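Kitchen-Table Builders in Drenlow Teach Their Grippers to Pack a Gift Box

DRENLOW - If you happened to walk down Sasbridge Lane on a Monday evening and saw a light on well past supper, there is a fair chance that somebody inside was squeezing a candy wrapper with a homemade claw and writing down how it went.

The household behind the light calls its project Qian, and it has been at it since September. The idea is simple enough to tell a neighbor over the fence, though it has taken a good many evenings to get this far. They want a pair of small grippers, built at home from parts anyone can order or print, that can one day pack a present without a person's hand on them. For now a person holds each gripper and does the packing, and the recordings from those sessions are what the software will learn from.

The family picked gift packing because it is a friendly sort of problem and a hard one too. Bread bags crinkle and fold, a pear rolls, and satin slides out from between two fingers just when you think you have it. The grippers wear ribbed blue pads for that reason, and the little drawstring pouch has become something of a house favorite for practice, having humbled three earlier sets of fingers before the ribbed ones came along.
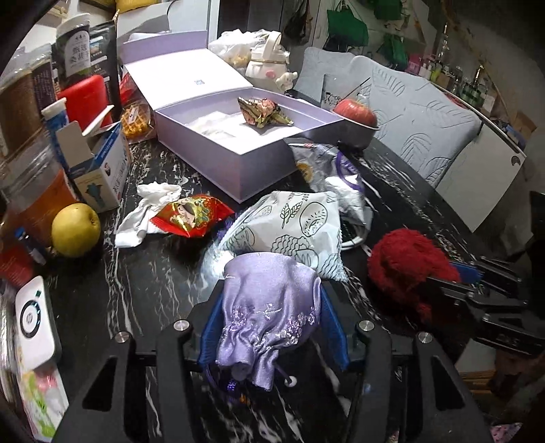 A reader in Lilleder wrote to us after our first short notice on the project to say that soft cloth had been the undoing of a home-built arm there as well, and that a softer pad had helped a great deal more than a stronger motor ever did. The letter went on to suggest practicing with socks, which are cheap and plentiful and don't mind being dropped.

The family took that kindly and says socks are on the list. They have spent 800 dollars so far, a good part of it on screws, pivots and finger pads that didn't make the final cut, and they'd be the first to tell you that a person could do it for less by making fewer mistakes than they did (they are happy to share the mistakes, too, with anyone who asks). The linkages have been redrawn 5 times. The present version opens wide enough for a snack packet and still closes neatly on something thin, and it is light enough that an arm doesn't tire before the box is full.

As for what goes in the box, they use whatever is close by. Snacks and wrapped sweets are regulars, and there's usually something plush. A coiled charging cable is about the meanest thing you can ask a gripper to pick up, we're told, as the loops like to spring apart and catch on whatever is next to them. Foil packets run a close second, being slippery and puffed up with air. A session lasts some 30 minutes, and then the box is emptied and everything goes back out on the table for another round.

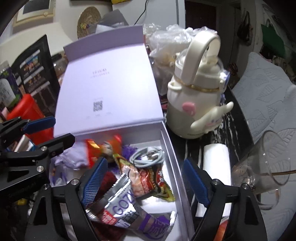 What about the lid, though, asked one visitor at the last open evening, wondering whether a gripper that can fill a box could be taught to shut it as well without crushing whatever is sticking up. It was a good question and it set off a long and cheerful talk that ran well past the coffee. Closing a hinged lid takes both grippers working together, one to steady the box and one to bring the lid over, and the family means to start on it once they have 500 packing runs saved.

The drawings will be passed along to the shared workshop in Lilleder this winter, so that folks without a spare table can build a pair of their own. The next open evening in Drenlow is on a Monday at 7 p.m., and visitors are welcome to bring a small item they think can't be picked up.

Recent items
Lilleder workshop adds a second evening for beginners
Sasbridge Lane repaving pushed back to spring
Drenlow library looking for old sewing machines
Home-built bird feeder counts its own seed
Letters: more on socks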